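Filed under: Home & Everyday / Threads
July, posted by Yvette Bergeron

OK so a small bedroom thread, because I've changed my mind about white bedding and I need to talk about it.

For years I was a dark duvet person. Dark hides everything! Then Shagufta Sial stayed over, looked at my navy cover and said it was like sleeping in a parking garage. Rude. Also correct.

So now we're all white - duvet, pillows, the lot.

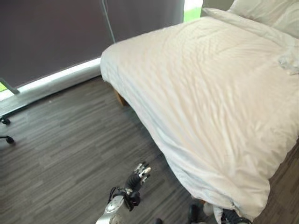
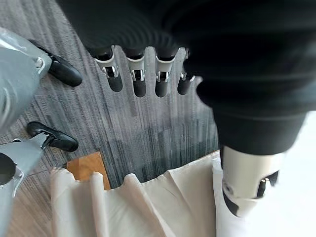 First one: white duvet, gray floor, blind down.

The fine stitched stripe is what sold me. You barely notice it from the door but it keeps the whole thing from looking like a hospital.

Yes it wrinkles. I tried ironing a duvet cover once, in a heat wave, and I won't be doing that again. I pull it tight from the bottom corners and go make coffee.

Let it hang long over the side! I sized up for that and I'm so happy I did. Khurram says it collects dust down there. Khurram doesn't vacuum in here so Khurram doesn't get a vote.

Somebody's going to ask about the blind. It's dark gray and it goes almost to the floor, and you still get a bright line of daylight along the bottom edge. I thought that would drive me nuts at 5 a.m. but I kind of love it now.

Cover was $106, which hurt. The old navy one went to Asanka, who has a dog and zero interest in white anything.

Next up is a bedside lamp. I want something small and warm, under $100, and no touch switches please, I hit those in my sleep. Send me links - I've been scrolling for two weeks and they've all started to look the same.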